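Projet tutoré - Les étiquettes de durabilité sur les meubles en kit

3. Ce que valent les promesses des fabricants

Notre point de départ était la mention « conçu pour durer » que Weldu et Skivau affichent sur presque tout leur catalogue. Nous avons demandé aux deux marques sur quels essais elle repose. Weldu a renvoyé une brochure. Skivau parle de 700 cycles d'ouverture pour ses tiroirs, sans préciser la charge ni le laboratoire. Un tiroir vide ouvert 700 fois, cela ne dit pas grand-chose d'une commode pleine de pulls.

Le questionnaire diffusé à Nedemton a reçu 395 réponses. Il faut s'en méfier aussi : les gens qui ont eu un problème répondent plus volontiers que les autres, et beaucoup confondent l'âge du meuble avec la date du dernier déménagement. Nous avons quand même gardé les résultats, faute de mieux.

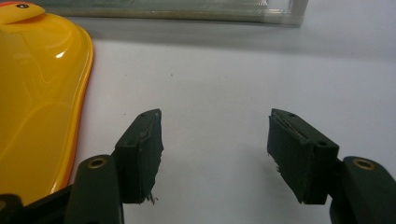

Reste la question du prix. Le magasin de Poltlow vend la gamme « longue vie » 100 euros plus cher que la gamme courante, avec la même garantie de 3 ans. Si le fabricant croyait à son étiquette, il pourrait allonger la garantie - il ne le fait pas. Nous ne pouvons pas en conclure que les meubles sont mauvais, seulement que la mention ne l'engage à rien. La partie 4 compare les notices de montage des deux gammes.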